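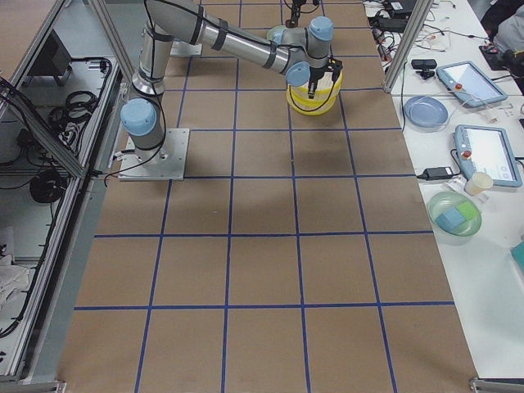

Demos sammeln mit zwei Armen: lohnt sich das Gitter auf dem Boden?

Forum > Lernende Systeme > Datenaufnahme
Antworten: 9

kraftpapier_jo
Themenstarter

Moin zusammen,

wir nehmen seit April Teleop-Demos für eine Greifaufgabe auf, intern heißt das Projekt Kakance. Der Aufbau ist oben zu sehen: Packpapier über die ganze Fläche, dunkelblaues Klebeband als Gitter, der Greifer steckt gerade im gelben Eimer. Der zweite Arm kommt von hinten dazu.

Stand heute sind 164 Episoden im Kasten. Das Gitter ist dazu da, dass wir den Eimer nach Plan versetzen: pro Zelle 2 Durchgänge, dann weiter. Der Kollege, der das Training macht, will damit eine »gleichmäßige Abdeckung«. Ich bin der, der am Pendant steht, und ich glaube nicht so recht daran. Gefühlt lernt das Netz am Ende, wo blaue Linien sind.

Hat jemand so etwas mal mit und ohne Markierung verglichen? Bitte keine Paper, ich hätte gern Erfahrungen.

drehgeber14

Deine Skepsis ist berechtigt, wenn auch vielleicht aus dem falschen Grund. Die Linien selbst sind ein konstanter Hintergrund, damit kommt so ein Netz zurecht. Schlimmer finde ich, dass der Eimer bei Gitterplanung immer brav in der Zellenmitte landet. Dann habt ihr am Ende ein paar Dutzend Punkte und dazwischen nichts. Stell ihn mal auf eine Linie und schau, was die Policy macht.

Lötfuchs

Sehe ich anders. Ohne Gitter stellt jeder Bediener den Eimer dahin, wo der Arm bequem hinkommt. Wir hatten das bei Stilbridge so laufen, »einfach zufällig hinstellen«. Als wir später die Positionen aufgetragen haben, war das ein einziger Klumpen in der Mitte. Menschen sind miserable Zufallsgeneratoren. Lieber ein grobes Gitter als dieser Klumpen.

kraftpapier_jo
Themenstarter

@drehgeber14: Zellenmitte stimmt, machen wir genau so. Auf die Linie gestellt habe ich ihn noch nie, ist laut Anleitung sogar verboten.

@Lötfuchs: Den Klumpen glaube ich sofort. Trotzdem ist mir nicht klar, wer nachher prüft, ob das Gitter etwas gebracht hat. Bisher prüft das keiner, es wird nur gesammelt.

nachtschicht_ost

Dann sammelt ihr halt ins Blaue. (Wortspiel nicht beabsichtigt.)

Mal im Ernst, ohne Auswertung nach jeder Charge würde ich keine Stunde mehr am Pendant stehen. Wir haben bei Nuchit nach jeweils 14 Episoden kurz trainiert und fünf Positionen abgefahren, die nicht im Plan standen. Grob, statistisch wertlos, hat uns aber zweimal vor einer kaputten Kamerakalibrierung gerettet.

drehgeber14

»Statistisch wertlos« und »hat uns gerettet« in einem Absatz, schön. 5 Positionen sagen dir gar nichts über die Abdeckung. Über eine verrutschte Kamera vielleicht, gut.

nachtschicht_ost

Mehr habe ich auch nicht behauptet.

ullska_leser

Was mich am Bild eher stört, ist der Tisch rechts. Netzteile, dünne Kabel quer über die Platte, Pappbecher, Schüssel mit Schwamm. Wenn die Trainingskamera denselben Ausschnitt hat, habt ihr einen Hintergrund, der sich jeden Tag ändert. Oben rechts steht auch noch jemand mit grauem Ärmel. Schneidet ihr das weg?

Und dann der Schatten vom Eimer, der fällt nach links unten aufs Papier. Ist das Tageslicht oder Lampe? Bei Tageslicht wandert der euch über die Schicht, und wenn ihr das Gitter morgens vorn anfangt und abends hinten aufhört, ist Position mit Uhrzeit verkoppelt. Den Fehler habe ich im Ullska-Datensatz selbst gemacht und erst gemerkt, als vormittags alles lief und ab 16 Uhr kaum noch etwas.

kraftpapier_jo
Themenstarter

Autsch. Wir gehen tatsächlich Zeile für Zeile durch, immer in derselben Reihenfolge. Licht ist gemischt, Lampe plus Fenster.

Zum Tisch: Zugeschnitten wird, aber erst beim Training, und ich weiß nicht genau, wo die Kante liegt. Frage ich nach. Die Begründung vom Kollegen war, etwas Unordnung mache das Modell robuster.

Lötfuchs

Das mit der robusten Unordnung höre ich seit Jahren und habe noch nie eine Messung dazu gesehen. Unordnung hilft, wenn sie variiert und zwar unabhängig von der Aufgabe. Ein Tisch, der drei Wochen lang gleich vollsteht und dann aufgeräumt wird, ist einfach ein anderer Datensatz.

Zum Gitter bleibe ich dabei: behalten, aber die Reihenfolge auslosen. Liste der Zellen ausdrucken, mischen, abhaken. Kostet nichts.

drehgeber14

Reihenfolge auslosen, einverstanden. Und innerhalb der Zelle bitte auch, sonst ändert das an meinem Punkt von oben nichts. Würfel für die Ecke reicht: eins bis vier sind die Ecken, fünf Mitte, sechs auf die Linie. Die Regel mit der verbotenen Linie würde ich streichen.

Zu deiner Ausgangsfrage, mit und ohne Markierung: Habe ich einmal gemacht, allerdings mit anderem Objekt und nur einem Arm. Auf blankem Papier war die mit Linien trainierte Policy etwas schlechter, aber in einer Größenordnung, die ich zwischen zwei Trainingsläufen mit anderem Seed auch sehe. Daraus würde ich nichts ableiten.

nachtschicht_ost

Papier ist übrigens auch so ein Thema. Wellt sich, kriegt Falten, wird getauscht. Notiert ihr, ab welcher Episode ein neuer Bogen liegt?

kraftpapier_jo
Themenstarter

Nein. Wird ab morgen notiert, Bogenwechsel und Uhrzeit pro Episode.

Ich habe das eben intern weitergegeben. Auslosen der Zellen ist durch, beim Würfeln innerhalb der Zelle kam die Rückfrage, ob man dann »noch sauber reproduzieren« könne. Ich habe geantwortet, dass die Position ja mitgeschrieben werden kann. Antwort steht aus. Die alten Episoden sollen drinbleiben, das halte ich für falsch, ist aber nicht meine Entscheidung.

ullska_leser

Drinlassen, aber markieren. Dann könnt ihr sie später mit einem Filter rauswerfen und vergleichen. Und schreib bitte hier rein, was beim Test auf der Linie herauskommt.

kraftpapier_jo
Themenstarter

Mache ich, sobald der nächste Trainingsstand da ist.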